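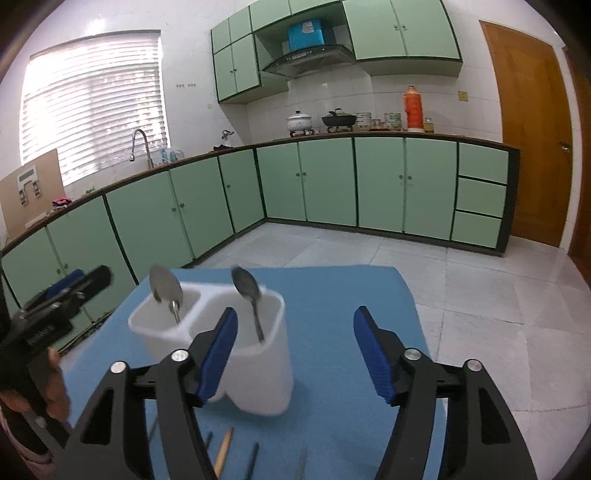
## Plilia - rapport d'avancement intermédiaire

**Bénéficiaire :** association Clelell 
**Destinataire :** fonds Zumska, instruction des aides à l'équipement 
**Période couverte :** de février à juin

### 1. Rappel de l'objet

Le projet Plilia vise à réduire les consommations d'eau et d'électricité liées au lavage de la vaisselle dans les petits restaurants collectifs gérés par Clelell. La convention porte sur 24 sites : foyers de jeunes travailleurs, résidences autonomie et accueils de jour. Elle couvre l'instrumentation des laveries, le remplacement d'une partie des machines, le traitement de l'eau d'appoint et la formation des équipes de plonge.

Le présent rapport rend compte de la deuxième tranche. Les éléments relatifs au diagnostic initial figurent dans le rapport précédent et ne sont pas repris.

### 2. État d'avancement

| Lot | Contenu | État |
|---|---|---|
| A | Compteurs divisionnaires eau froide, eau chaude, électricité | Terminé |
| B | Adoucisseurs et réglage des dosages | En cours |
| C | Remplacement des lave-vaisselle à capot | 7 machines posées |
| D | Formation et consignes d'exploitation | En cours |
| E | Récupération de chaleur sur les buées | Non commencé |

**Lot A.** Les compteurs sont en service sur tous les sites. Dans les résidences autonomie, la dérivation d'eau chaude alimentait à la fois la laverie et les sanitaires du personnel ; la tuyauterie a dû être reprise avant la pose. Les relevés antérieurs à cette reprise ont été retirés de la série.

**Lot B.** La dureté de l'eau varie fortement d'un site à l'autre, y compris au sein d'une même commune lorsque le réseau est alimenté par deux captages. Les adoucisseurs existants étaient réglés en usine et n'avaient jamais été repris. Le réglage se fait désormais sur mesure locale de dureté, avec contrôle en sortie. Sur les sites équipés, la dose de produit lessiviel a été abaissée par paliers, un palier par semaine, avec contrôle visuel du voile calcaire sur la verrerie et les couverts.

**Lot C.** Les machines fournies par la société Belhaj ont été livrées avec une pompe de rinçage dont le débit dépassait la valeur du cahier des charges. Le fournisseur a remplacé les gicleurs à ses frais. Les essais de réception ont été refaits après intervention et les procès-verbaux sont signés sans réserve. Les anciennes machines encore fonctionnelles ont été déposées pour pièces.

**Lot D.** Les sessions se tiennent sur place, entre la fin du service et 16 h. Elles portent sur le prélavage à la douchette, le remplissage des casiers et la vidange de fin de poste. Le prélavage reste le premier poste d'eau froide sur les sites sans douchette à faible débit.

### 3. Mesures

La campagne de référence compte 3656 cycles enregistrés, machines anciennes et nouvelles confondues. Pour chaque cycle sont consignés le volume d'eau de rinçage, l'énergie appelée et la température en fin de rinçage.

Trois constats en ressortent à ce stade :

- une part notable des cycles est lancée avec un casier incomplet, surtout en début de service ;
- la consommation de veille des machines laissées sous tension entre deux services est supérieure à l'hypothèse retenue au dossier de demande ;
- l'écart de consommation entre deux sites équipés à l'identique s'explique davantage par le prélavage que par la machine.

Les moyennes par site seront communiquées avec le rapport final. Les séries sont encore trop courtes sur les accueils de jour, fermés une partie du printemps, et une comparaison avant/après n'y aurait pas de valeur statistique.

### 4. Écarts par rapport au programme

Le lot E a été décalé. L'étude de structure a montré que deux des faux plafonds prévus ne supportent pas la charge du récupérateur - une fixation murale est à l'étude, avec reprise du conduit d'extraction. Ce décalage n'a pas d'effet sur les autres lots.

Le budget des lots A et C est tenu. Le lot B présente un dépassement limité, dû à l'ajout de vannes de dérivation qui permettent l'entretien des adoucisseurs sans coupure d'eau en cuisine. Clelell propose de le compenser par le reliquat du lot D et demande l'accord écrit du fonds sur ce virement. Le taux d'avancement financier ne déclenche pas encore le versement du deuxième acompte, fixé à 30 % de l'aide par la convention.

### 5. Suite des travaux

- Achèvement des réglages d'adoucisseurs et relevé contradictoire des duretés.
- Programmation de l'arrêt automatique entre services sur les machines qui le permettent.
- Remise au fonds d'une note technique sur la fixation des récupérateurs, avec devis actualisé.
- Seconde campagne de mesure à la rentrée, selon le même protocole et avec les mêmes compteurs.

### 6. Pièces jointes

Procès-verbaux de réception du lot C, tableau de suivi des dépenses, plan de comptage mis à jour, feuilles d'émargement des sessions de formation. Les données brutes par cycle sont transmises séparément, au format tableur.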